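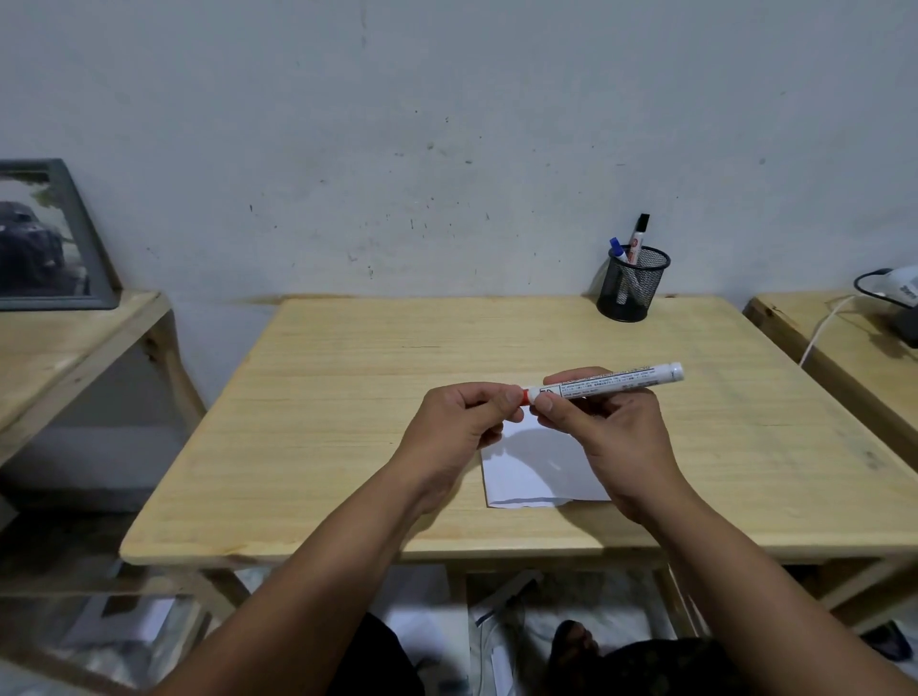

A marker held in both hands over the desk.

The arm that hurt Haruto Hirano's finger in November was putting a marker in a cup. I think the size of that job is a large part of what went wrong.

Bronik had been running the desk-tidying task for weeks. The log shows 333 attempts before the accident and 70 failures, nearly all marked "cup moved." The gripper came down with the marker, caught the rim and pushed the cup along the desk. Someone would put it back and press resume. Hirano did what everyone had started doing, which was to reach in and steady the cup while the arm finished. The gripper closed on his finger and held it for 5 seconds, until Nataša Kovačević got to the stop button.

He was bruised and went home at four. The report called it operator error.

I don't accept that. A person doing this job will use the other hand to keep the cup still, and doesn't think about it. The robot had one arm and no such hand, so the staff lent it theirs. The fault was in the log 70 times before it was in anybody's finger. 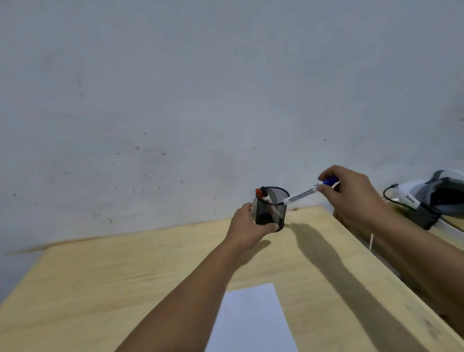 One hand on the mesh holder, the other with the marker.

Daichi Kaneko, who wrote the control software, disagrees with me. He says the rule against reaching in was posted on the wall and that no machine can be built around people who ignore signs. He is right about the sign. But the rule asked people to walk through a full restart after every tipped cup, and a restart took more than 102 seconds. They had a target to meet that afternoon.

What I would change is dull. Resume should stay locked while a hand is near the gripper. Closing force should be set for the lightest thing on the desk — it was still at the value used for boxes. And a failure that keeps coming back under the same name should stop the work until someone has fixed it, even when the thing being dropped is a marker.

Bronik has done the first of these. The force setting, when I last asked Kovačević, was still under review.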